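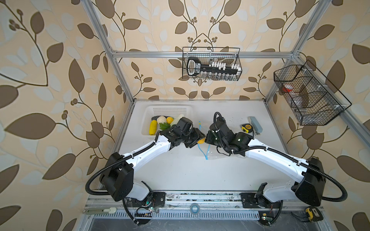
Packing is one of the oldest household skills, and one of the most enjoyable to learn well! Before anything goes into a bag, a good packer has already made several small decisions: what goes in first, how much room it needs, and where the bag should lie while it is being filled. Practice with play food is a wonderful way to start, and a white perforated basket of it, like the one on the table with its cauliflower and zucchini, gives you plenty of shapes to think about. A lemon is compact and easy to plan for. A sprig of leafy herbs asks for a gentler hand and a bit more space.

Chapter 4
Bags That Open and Close

In this chapter we look at the zip-top bag, an object so familiar that most of us have never stopped to look at how it works. You will need one large bag, a flat surface, and a few things to put inside. Read through to the end of the Vullside exercise before you begin.

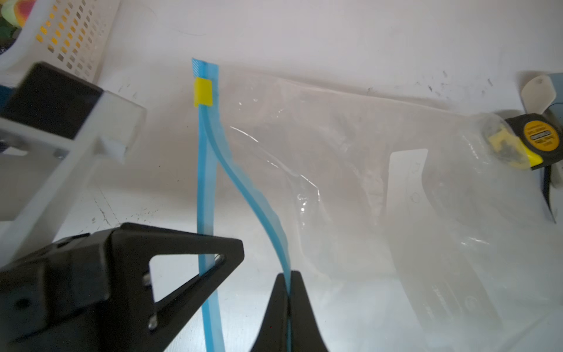 A zipper closure depends on two strips that meet along their whole length. Press them together and they grip; pull them apart and the mouth opens again. Some bags leave the pressing to your fingertips, while others have a slider that rides along the top. The little yellow slider straddles both blue strips just above the point where they separate, and below it you can see a narrow wedge between them. Try sketching that shape in your notebook. It explains a great deal! 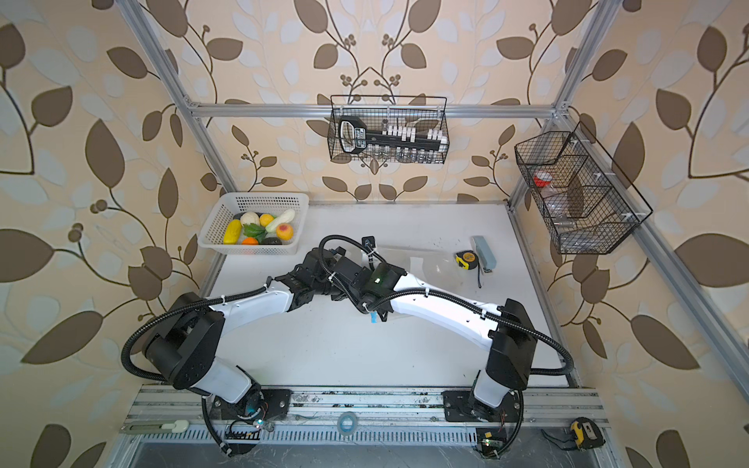
Reading time for Section 4.1: 5 minutes

4.1 Setting Out

Clear a working area in the middle of the table and keep your supplies toward the back. Lay the bag flat and run a finger along the closure to find where it starts. Now choose three items of different shapes and write down the order in which you plan to pack them.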